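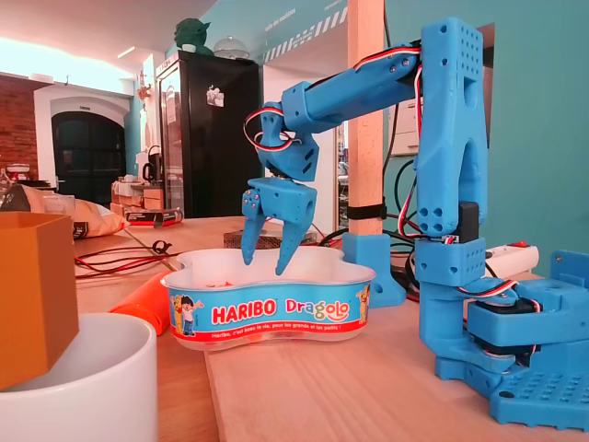 Figure 7.1 A printed arm with a two-finger gripper at a candy tub.

Chapter 7
Comparing Grippers

7.1 What a comparison is for

By this point in the book you have built an arm, wired its servos and written enough control code to send the wrist to a given position. The arm can now be used to do work, and the first question that comes up is which gripper to put on the end of it. This chapter deals with how to answer that question by testing.

A gripper can be judged on paper to some extent. You can look up the torque of the servo that closes it, measure the length of the fingers and work out the force at the tips. Chapter 4 showed how. The trouble is that the paper figure says little about what happens when the fingers meet a small, smooth object lying among other small, smooth objects. The fingers flex. The object turns. A second object gets caught between the first one and the jaw. None of this is in the torque calculation, and most of it is too much work to model for a machine of this size.

A comparison test puts two or more grippers through the same task, under the same conditions, and records what happened. The result is a statement of limited scope: gripper A picked up this kind of object from this kind of container more often than gripper B did. Students often want to go further and say that A is the better gripper. The test does not support that unless the task is the only one the arm will ever be given.

7.2 The two grippers in this chapter

The examples use two gripper designs, which we call the Plonska and the Brakska after the workshops where they were first drawn up. Both are printed, both have two fingers and both are driven by a single servo.

The Plonska has one moving finger. The other is fixed to the body of the gripper and acts as a wall for the moving finger to press against. This makes it simple to print and easy to repair. It also means that the center of the grip shifts as the fingers close, so an object that was midway between the fingers at the start will be pushed toward the fixed one. The control code has to allow for this.

The Brakska has two moving fingers, linked by a pair of printed gears. The center of the grip stays where it is. The cost is more parts, more play in the joints and a wider body, which matters when the gripper has to go down inside something.

The servo torque, the finger length and the mounting pattern are the same for both, so either can be bolted to the wrist described in Chapter 3 without changing the rest of the arm. If you are using a different pair of grippers, check these three things first. Where they differ, write the difference down at the top of your results. It doesn't prevent a comparison, but it changes what the comparison is about.

7.3 Choosing a task
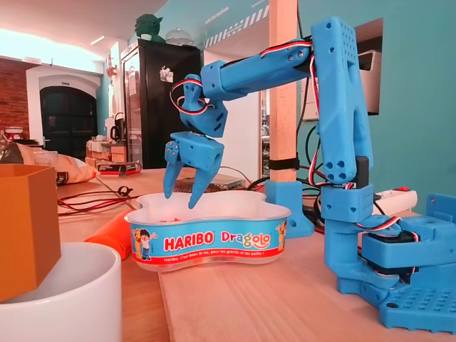
Figure 7.2 Picking from a container: fingers at the tub.

A good test task is easy to set up again, has a clear end and is hard enough that the grippers will sometimes fail. Picking single objects out of an open container meets all of these conditions. The Haribo Dragolo tub in Figure 7.2 has a clover shape, and a container of that kind is a harder test than a plain round dish, as the pockets between the lobes are places where a small candy can sit out of reach of the fingers. A flat tray would be easier to work with, but two grippers that both succeed nearly every time cannot be told apart without a very large number of trials.

The end of the task must be defined before the first trial. In this chapter a pick counts as a success if one candy, and only one, is lifted clear of the rim and held there for 2 seconds. Two candies lifted together is a failure. A candy lifted and then dropped back is a failure. It is tempting to invent a middle grade for these cases once you have watched a few of them, and some published work does use one. If you want a middle grade, define it in advance and apply it to both grippers.

7.4 Keeping the conditions the same

Safta Rusu and Costel Buzatu ran the trials that supply the data for this chapter. Their first set had to be thrown out. They had tested the Plonska in full, taken it off, fitted the Brakska and tested that. By the second half the fingers were working in a container that had been refilled from a different bag, and the pieces were slightly softer. The Brakska came out well ahead, and there was no way to tell how much of the lead belonged to the gripper.

For the second set they worked in short blocks and changed grippers between blocks, so that any slow change in the candy or the servos would fall on both designs. This takes longer. Each change means undoing the wrist screws, moving the servo lead and running the homing routine again. Their notebook entry for 22/05/2022 reads: "Changed over again. Re-homed. Left claw was sitting a hair low, shimmed it with tape, redid the block from the start." The last part is the important one. A block in which the hardware was adjusted halfway through is no longer a single block.

The following should be fixed before you start and left alone until you finish:

The position of the tub relative to the base. Mark the table.
The amount of candy in the tub. Weigh it, and top it up between blocks.
The speed of the downward move and the closing speed of the fingers.
The way the pick position is chosen.
The controller and its settings.

The fourth item causes the most argument. If a person picks the target by hand, that person will learn over time which spots suit which gripper, often without noticing. If a camera picks the target, the errors of the camera are added to those of the gripper. Rusu and Buzatu used a list of positions drawn at random in advance, with the same list for both designs. Some of the positions on it were bad ones, with no candy under them at all. They ran those as well and counted them as failures for both grippers. This lowers both scores but does not favor either.

Cables deserve a separate word. On a small arm the servo leads are stiff compared with the printed parts, and a loop that pulls tight when the wrist turns can move the fingertips by more than the width of a candy. Route the leads the same way each time you change grippers. Leave enough slack at the wrist for the full range of motion, and tape or tie the rest to the forearm.

7.5 How many trials

The full set ran to 1112 trials. Of these, 353 were made with the Matei controller, the subject of Chapter 8, and the others with the simple position controller you already have. We will work only with the second group for now.

You will not need nearly so many for the exercises. The number required depends on how far apart the two grippers are. A large difference shows up quickly, and a small one may not show up in an afternoon. Section 7.7 gives a method for estimating the number beforehand, using the short pilot run described in Section 7.6. What you should not do is keep testing until one gripper pulls ahead and then stop. Given enough chances, one of them will always be ahead at some point - even if the two are identical.

7.6 The pilot run

Before the main test, run one short block with each gripper. The purpose is to find the faults in your setup, and the scores from it should not be added to the final results. Watch for fingers that touch the rim on the way down, a tub that slides when it is bumped, and a servo that hums after closing. A humming servo is being asked to move further than it can. Back off the closing angle by a degree or two until it is quiet.

Record the pilot in the same form you intend to use for the real trials. The Gakness sheet at the back of the book has columns for the block, the gripper, the position number, the result and a remark. Fill in the remark for every failure, while you can still see where the candy ended up. In February, when Buzatu first tried the sheet without that column, he had a page of failures and could not say which were misses and which were drops. The two have different causes and call for different repairs, and we begin the next section by separating them.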